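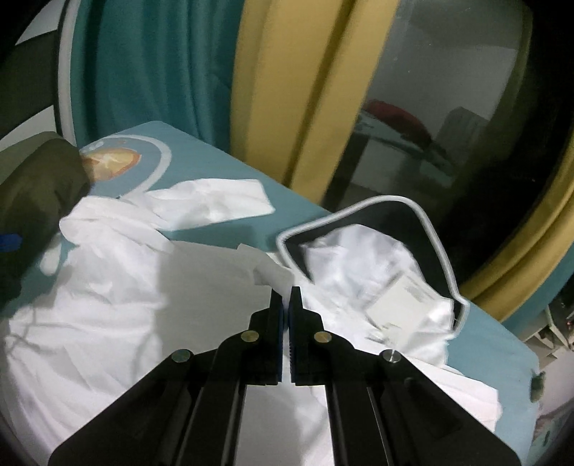

3.2 Wrinkling of white cotton after household washing

The bed sheets and pillow covers used in this part of the study were all white, and all were woven from cotton without any finish against creasing. We chose white for a practical reason: the panel judged wrinkles by eye, and a printed pattern makes small folds difficult to see. On a white cloth the folds are visible mainly through their shadows, as in Figure 2, where a large crumpled sheet lies near a teal ironing board cover. A smaller fold gives a weaker shadow, and under a ceiling lamp it may give almost no shadow. For this reason the panel worked with one lamp, placed low and to the side of the viewing table, and the ceiling light was switched off during all the sessions.

Figure 2. White fabric in crumpled condition, with a loose white piece of cloth on a teal ironing board cover.

The households were recruited in two towns, Fonley and Hastthorpe. In total 357 households returned a complete diary, and these diaries contain 1754 separate washes of bed linen. Each household noted the program of the machine, the spin speed, the time between the end of the program and the removal of the load, and the way of drying. They also noted if the load was ironed, and by whom this decision was made. The last question was added after the pilot, when several people wrote in the margin that they themselves would not iron but that another member of the family expected it.

The time in the drum after the end of the program was the strongest factor in our data. Sheets that were removed soon after the last spin received better grades than sheets that stayed in the drum over night, and the difference remained when we compared only loads with the same spin speed. This agrees with what many people know from their own home. A wet cotton fiber takes a new shape easily, and if it dries in the folded position, the fold stays. The weight of the other items in the drum presses the folds further. We did not measure this pressure, and we can therefore not say how much of the effect comes from the weight and how much from the drying.

Spin speed had a smaller effect than we expected. In Hastthorpe, where most machines were newer, the households used high speeds for nearly all loads, so there was little variation to study. In Fonley the speeds were more mixed. Within the Fonley diaries, high speed was connected with more sharp folds along the hem, but the flat middle part of the sheet was judged almost the same. We think the hem is sensitive because the cloth there is doubled and stitched, and the stitching thread shrinks differently from the cloth.

For the way of drying, we separated line drying outdoors, rack drying indoors and tumble drying. Sheets dried outdoors in July were judged smoother than those dried on an indoor rack. Wind is a possible explanation, but the diaries do not contain weather information, and outdoor drying was also done more often by households that shake the sheet before hanging it. These two habits can not be separated with the present material.

A subset of 16 households agreed to repeat the same wash with two detergents, sold locally under the names Gollance and Riquelme. The grades did not differ between the two products. Since the subset is small, a weak difference could be present without being found. Several participants reported that they preferred the smell of one product, and some of them also believed that it made the sheets softer to iron. The panel, who did not know which product was used, did not confirm this.

Every sheet was graded by 3 members of the panel, who worked separately and did not see the grades of the others. Agreement was good for very smooth and for very wrinkled sheets, and less good in the middle of the scale. When the grades were different by more than one step, the sheet was shown again at the end of the session, in mixed order with other sheets. We kept the second grade in these cases. An analysis with the first grades is given in the appendix and leads to the same order of the factors.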